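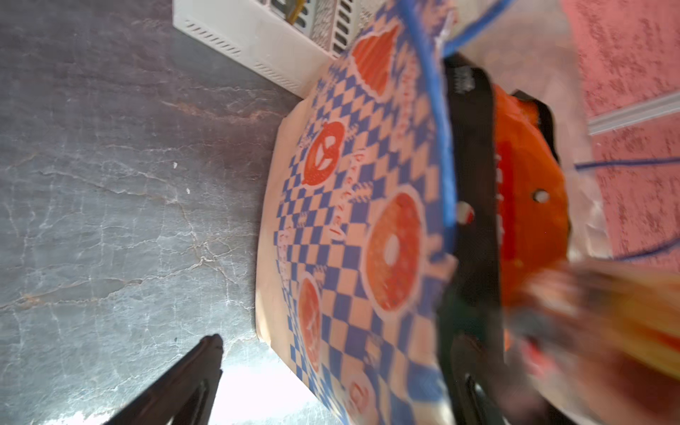 The bag with the pretzel print on the marble, with a gripper finger at lower left.

Can a robot's bag-packing advice help your kitchen?

Every few months a reader sends me a study showing that robots can now put the groceries away. The latest is from the Lindcombe lab, where Fiifi Amoah's group trained two arms on 292 recorded runs of handling paper bags and snack packets. They report 530 test attempts and a big jump when one arm steadies the bag. I'm not sold. Every test used the same style of bag on the same counter, and a dropped packet still counted as a success if it was picked up within 35 seconds. My pantry would fail that paper in a day.

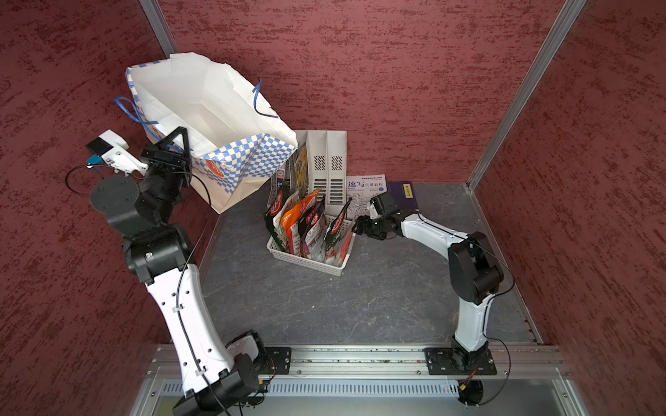
Two arms on one rail, the left one at the bag and the right one near the snack basket.

Still, there are tips worth stealing:

Hold the bag open with one hand and load with the other. Fold the top edge down first if it won't stay up.

Stand snack packets upright in a mesh basket.

Put a magazine file holder behind the basket for flat packets – you may already own one.

Skip the part about "learned placement order." Manaia Partington tried it at home in March and crushed the crackers. Heavy things go in first, as before.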